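News > Trade > Cookware

Semuvero revises its small saucepan for the Londari range

March 2020

Semuvero has released a revised version of the single-handled saucepan in its Londari range. The pan has a dark matte interior and straight sides. The long handle and the lid knob are both blue plastic, and the handle has a hanging hole near its tip.

The lid is clear glass with a thin metal rim. Its knob flares at the top, a profile retained from the sample shown to retailers in November. "The rim seat was the part we had to redraw," said Rūta Kivi, product engineer. "The knob stayed as it was."

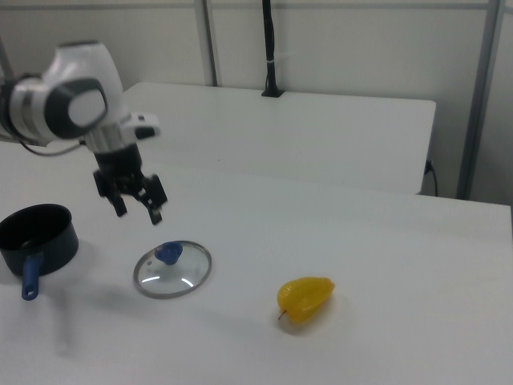 Lids and pans are supplied together in cartons of 4. The first production run is 2940 sets. Replacement knobs can be ordered separately under part number 127 and are fitted with one screw from the underside of the glass. The guarantee period is 3 years.

Trade enquiries: Raimonds Priedītis, Semuvero sales office.

Related items
Grabner closes its enamel line
Skorik storage jars: new sizes
Care notes for glass lids

Comments

Rhonda Hawthorne: Will the new lid fit the old Londari pan? Mine has a chip in the rim.

Ott Dambrauskienė: Asked my shop the same thing. They said no, different seat.

Valdis Raudsepp: Please do it in a larger size.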